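作業台で使用する電源タップ・プラグの点検と整理の手順

本手順は、Momavmont管理棟の共用作業台において、電源タップ、アダプター及びプラグ類を点検し、所定の場所に収めるまでの方法を定めるものである。担当はKova設備係とし、不明な点は同係のDarius Siliņaに照会すること。

## 1. 準備

- 作業台の敷物のしわを伸ばし、工具や飲料を台上に置かない。
- 乾いた布、点検票(様式4)、識別ラベル及び結束バンドを用意する。
- 点検の対象とする物品は、重ならないよう台上に並べる。

## 2. 台上での仕分け

電源タップ、アダプター、プラグ、その他の小物の順に扱う。形の異なるタップを同じ袋に入れてはならない。コードの付いた物品は、先端のプラグが見える向きに置く。
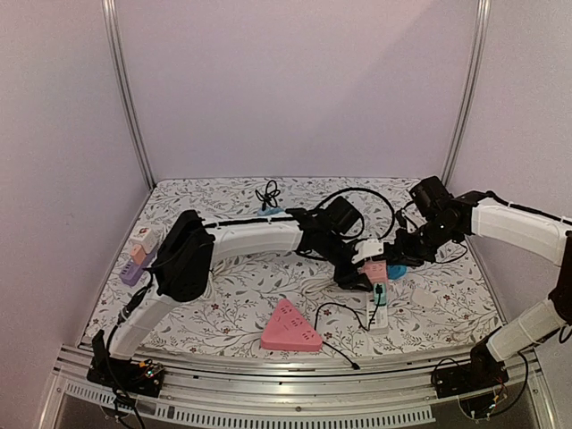
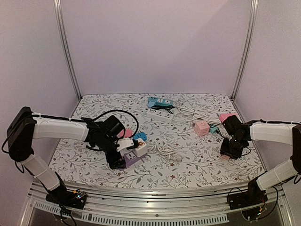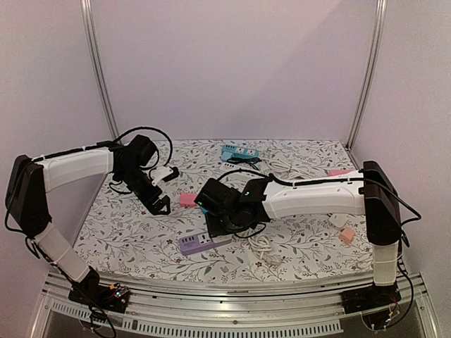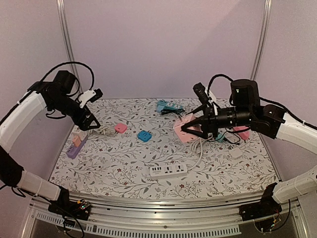 ## 3. 外観の点検

1. 差込口の変色、ひび及び異物の有無を確認する。
2. プラグの刃に曲がり又はがたつきがないかを確認する。
3. コードを端から端まで指で送り、被覆の傷及び折れ癖を調べる。
4. 表示灯のある物品は、通電時に点灯することを確かめる。

清掃は、必ず壁のコンセントから抜いた後に行う。水又は洗剤を含ませた布は用いない。異常を認めた物品には赤色のラベルを貼り、点検票に記入の上、Kova設備係へ引き渡す。各自の判断による分解及び修理は認めない。

## 4. コードの束ね方

コードは直径19センチメートルの輪にまとめ、結束バンドで2か所を留める。プラグの根元から9センチメートルまでの部分は曲げずに残す。タップ本体への巻き付けは断線の原因となるため禁止する。

## 5. 収納

- 電源タップは、Clodano棚の下段に差込口を上に向けて置く。
- アダプター及び単体のプラグは、仕切り箱に1区画1種類で収める。
- 仕切り箱に入れる量は、容量の80パーセントを上限とする。
- 識別ラベルは棚の手前側から読める向きとする。

## 6. 記録

点検票には、物品名、識別番号、点検結果及び点検者名を記入する。記入後の点検票はNavickas綴りに収め、写しを設備係の受付箱に提出する。次回の定期点検は8月に実施する。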